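Plelier Users' Forum
Section: Cell Set-up and Maintenance
Thread: Simulated cell, wrist view and finger opening before the pick

G_Dawber
Posted 27 August 2019
Good afternoon. I am responsible for the simulated copy of our Whiteley handling cell. The task is to take a lidded container from a pale bar in front of wooden panelling. Following the June revision of the cell file, the gripper closes early on 11 of the 106 stored approach positions. The finger pads were replaced in the model at the same revision. I should be grateful for advice on whether to re-teach the approach or correct the tool centre point first.
Glenys Dawber

ilier_support_desk
The tool centre point should be checked first. A change of pad thickness in the model does not update the stored tool data, and any position taught afterwards will carry the same error. Please compare the tool file with the pad drawing before altering any stored position.

Nomville_Cell3
I must disagree with the previous reply. If the tool data were wrong, all of the positions would be affected. Eleven failures suggest a fault in the approach itself. We had a similar case and re-taught the affected positions only, with satisfactory results.

ilier_support_desk
A small offset may be tolerated by most positions and still cause failure in those with the least clearance. Re-teaching would conceal the fault until the next pad change.

G_Dawber
Thank you both. The tool file still holds the old pad thickness, so the support desk is correct on that point. I have also found that the close command is issued on a timer of 2000 milliseconds, which was not altered when the approach speed was reduced. Setting it to 3000 clears seven of the failures. The remaining four are unchanged.

Nomville_Cell3
I accept the point on the tool file. I would not, however, leave a timer in place at either value. The close command should depend on the arm reporting that it is in position.

ilier_support_desk
Agreed. Kindly post the wrist view at the approach position, with the fingers open.

G_Dawber
The view is attached. The blue lid faces the gripper and the light grey pads are on the inner faces of the fingers. 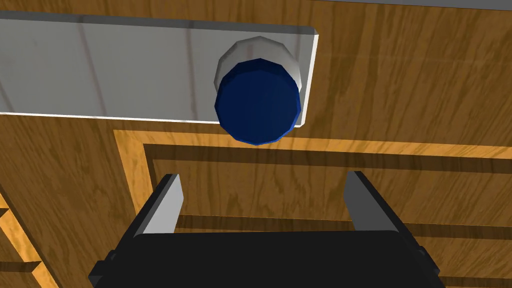

Recommended order of work (added by moderator)

1. Save a copy of the cell file.
2. Enter the new pad thickness in the tool file and recalculate the tool centre point.
3. Replace the timer with an in-position signal.
4. Run all stored approach positions and record any failures.
5. Re-teach only those positions which still fail.

Nomville_Cell3
I would place item 3 before item 2, but have no objection to the remainder.

G_Dawber
I shall follow the order as listed and report the four outstanding positions in this thread.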